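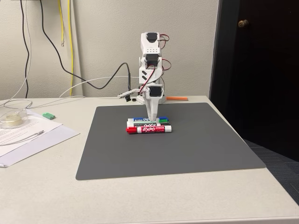 # Cooking once, eating most of the week

In our house both of us come home after six, and for a long time the dinner was decided while standing in front of the open refrigerator. Usually the decision was toast. I have changed this slowly over the last winter, and my sister asked me to write down how I do it, so I put it on this page where other people can use it too.

I don't make finished meals for the freezer. I tried it and we got tired of the same lasagna. What I make is parts: one pot of beans or lentils, one pot of rice, a tray of roasted vegetables, and one sauce. From these you can put together a dinner in the time it takes to boil an egg.

## Before you start

Look in the vegetable drawer first and write the shopping list after. I used to do it in the opposite order and I owned a lot of old carrots.

Clear the sink and empty the dishwasher. It sounds like a small thing, but with a full sink you will stop in the middle.

Put the beans to soak the night before, in more water than you think. Chickpeas double in size and once I found them on the counter in the morning, pushing the lid up.

## The order of work

1. Turn on the oven to 425°F.
2. Start the beans, as they take the longest. Put a bay leaf and half an onion in the pot, and keep the water just moving.
3. Cut the hard vegetables (carrot, beet, squash) and put them in the oven on their own tray.
4. Cut the soft ones (pepper, zucchini, onion). They go in 20 minutes later.
5. Wash the rice until the water is nearly clear and start it.
6. Make the sauce while everything else is cooking.

Don't crowd the trays. When the pieces touch each other they steam and become gray and soft. Two trays half full are better than one tray full, even if you have to wash both.

## Rice, please be careful

Rice must not sit on the stove all evening. Spread it on a wide plate or a clean tray so that it loses its heat fast, then put it in a shallow box in the refrigerator within an hour. We eat it the next day or the day after. What I want to keep longer goes to the freezer the same evening, in flat bags, one bag for one dinner.

To warm it, add a spoon of water, cover it, and heat until it is steaming all the way through. Warm it only one time.

## A sauce that goes with nearly everything

This one is from Muthu Unnithan, who lived upstairs from us for three years and cooked with the door open. I have made it less hot than his.

- 1 small bunch of cilantro, stems also
- 6 tablespoons plain yogurt
- 1 green chili, seeds out if you prefer
- juice of half a lemon
- a small piece of ginger
- salt, and a pinch of sugar

Blend everything except the yogurt, then stir the yogurt in with a spoon. If you blend the yogurt it becomes thin like milk. It is good for 3 days in a closed jar. After that the color goes brown and the taste is flat.

## Boxes and labels

I had a drawer of boxes in all shapes and no lid fitted. I gave most of them away and bought 7 of the same kind, the low ones from Natell with the clip lid. They are not the nicest looking, but any lid closes any box, and they stack. The glass ones by Javlow are better for the oven -- but heavy, and I dropped one.

For labels I use masking tape and a pen. Write what it is and the day you made it. Frozen lentil soup and frozen curry look exactly the same, I promise you.

Stick the tape on the side of the box, not on the lid, because lids get exchanged. And put it on when the box is still dry and at room temperature. On a cold box it falls off.

## What we really eat from this

- Rice, chickpeas, roasted pepper, green sauce on top.
- Beans crushed in a pan with garlic, on toast, with a fried egg.
- Roasted vegetables blended with stock for soup. Squash and carrot are best for it, beet turns all of it purple.
- Fried rice from the cold rice. Cold is better than fresh for this.
- Flatbread from the Bahrami shop with whatever is left over, folded and pressed in a dry pan.

By the fourth day the refrigerator part is finished, and the last dinners come from the freezer or from eggs.

## Small things I learned late

Salt the beans at the start. My mother told me it makes them hard, and I believed it for twenty years.

Keep the water from the chickpeas. A ladle of it makes a thin stew thicker.

Roast one whole head of garlic next to the vegetables, wrapped in foil. It takes no extra work and you can squeeze it into anything.

Don't buy the special freezer for this. A normal one with flat bags standing up like books is enough for two people. We looked at a small chest freezer by Foltel, it was $179, and then I cleaned out the one we have and found space for everything, together with four bags of peas.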